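Brudesthorpe Residents' Association Forum
Board: Shared Kitchen and Pantry
Topic: Individually wrapped pastries on the welcome table

Babita Nautiyal
Posted in December, 9:40 a.m.

Members will recall that the welcome table in the Odum Room is to be restocked before the new tenants arrive. I propose that we place individually wrapped pastries there in place of the open cookie plate. The budget line for refreshments stands at 280 for the season, and I would ask that comments be entered in this thread before the order is placed with Skamier.

Gaurav Yadav
Posted 10:15 a.m.

I support the proposal in principle. Wrapped items keep well and may be taken upstairs. My reservation concerns labeling. Several residents do not read Chinese, and the strawberry pastries under consideration carry their title, 草莓酥, in large red and yellow characters. The fruit on the wrapper makes the flavor plain enough, but a picture of a strawberry is no substitute for an ingredient list.
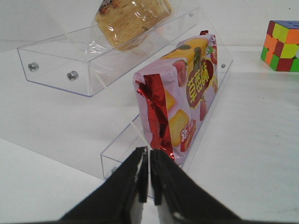 Shalini Vishwakarma
I must disagree with the suggestion that labeling should hold up the order. A printed card in English, placed beside the bowl, would meet the need. We did the same with the sesame candies last winter and received no complaints.

Gaurav Yadav
The sesame candies were the subject of two complaints, both recorded in the kitchen log. A card is acceptable to me provided that wheat, egg and milk are each confirmed with the supplier before it is printed.

Umesh Chaturvedi
May I raise the matter of waste? Soft wrappers cannot go in the paper bin, and the bin nearest the Odum Room is for paper only. I would prefer that we keep the cookie plate and purchase a proper lid.

Babita Nautiyal
The lid was discussed last year and the plate was still left uncovered overnight. I will request a second bin for the doorway. On the question of ingredients, I have written to Skamier and will post the reply here.

Maarten Van der Linden
Please also specify the flavor on the order form. The last delivery was mixed, and the pineapple was left over until spring.

Umesh Chaturvedi
I withdraw my objection if the second bin is in place first. I continue to prefer the plate.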